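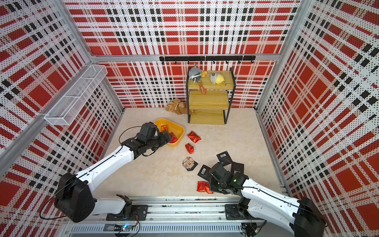

Ollby three-tier shelf

Reading time: 1 min

If your soft toys have a habit of ending up on the floor, the Ollby may be just the little shelf you've been looking for. It has a black metal frame and three boards in a cheerful yellow-green wood grain – lovely with a plush or two sitting on top, and there's plenty of room left underneath for snacks or books. Each board is 20 cm deep. We post from Trindside within 9 working days.

Contact us | © Uvelex | Back to top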